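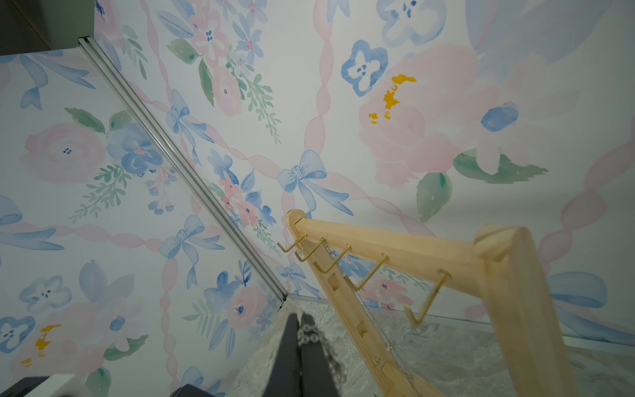 How to Line a Little Display Nook With Floral Wallpaper

I have wanted to do this project ever since I brought home a roll of watercolor floral from Zosstead and realized I had no wall small enough (or brave enough!) for it. Pink roses and peonies, periwinkle-blue blossoms, blue bows, and pink ribbons twisting across in a big diagonal lattice. In a whole bedroom it might have worn me out. On three short walls around a gray marble-patterned surface, I love it.

If you can cut a straight line and hold your temper while you smooth out bubbles, you can make one. Set aside an afternoon for the papering, plus a night for it to dry.

What you'll need

Three flat, stiff panels for the left, back, and right walls
Wallpaper, with at least 10 inches extra in length for matching
Paste suited to your paper (check the label on the roll)
Slim silver aluminum trim for the corners
A marble-patterned base
A smoothing brush, a pencil, and a metal ruler
A sharp knife with fresh blades - I went through 4

Step 1: Pick your flowers

Unroll the paper on the floor and walk around it before you cut anything. With a pattern this size, where the big flowers land matters a lot. Hold each panel over the paper and slide it until you like what you'd see. I wanted a large pale pink peony with those mustard-yellow stamens well up on the wall and clear of the corner, so I cut that piece first and worked the others around it.

Mark the top of each piece on the back. Ribbons and bows are easy to turn upside down when you're tired.

Step 2: Cut and paste

Cut each piece 2 inches bigger than its panel on every side. Brush the paste on evenly, fold the paper loosely onto itself if the maker tells you to let it soak, then lay it from the top down. Smooth from the middle toward the edges with light strokes. Small bubbles often flatten as the paper dries, so leave them alone for a bit!

My friend Eduard Procházka papers rooms for a living, and he got me to wipe the paste off the front with a barely damp sponge as I went. Good habit. Dried paste leaves a shine on a pale background.

Step 3: Trim the edges

Let the panels dry flat overnight. In the morning, turn each one face down and cut off the extra with the ruler and knife. Change blades as soon as you feel the paper drag.

Step 4: Stand it up and finish the corners

Join the back panel to one side, check that they meet squarely, then add the other side. The diagonal ribbons won't all carry on neatly around the corner, and a slim metal strip gives your eye a place to stop between the walls. Dry-fit the trim first. It should run down to the marble surface with no gap at the bottom. I cut mine a hair long and filed it back, which took around 10 minutes and a lot of squinting. 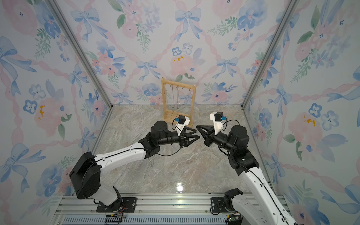 Dressing the Nook

Go easy on props, because the walls are already doing plenty. A light wooden jewelry stand looks lovely against the back wall: just a top bar, two side posts, and a flat base, so the blossoms show right through the middle. Pale wood warms up the gray marble pattern too. I had a dark stand from Jiltetine that I was sure would be the one, and it looked so heavy against all that pink and blue that it went straight back to the dresser.

Look at your lighting as well. A glossy base will pick up a bright patch near the front, and I like the sparkle. If you don't, move your lamp a few inches at a time until the patch slides away.

Dust the walls with a dry, soft brush, and keep your leftover paper. I have 6 inches of ribbon lattice left on the roll and I'm already eyeing the inside of a drawer.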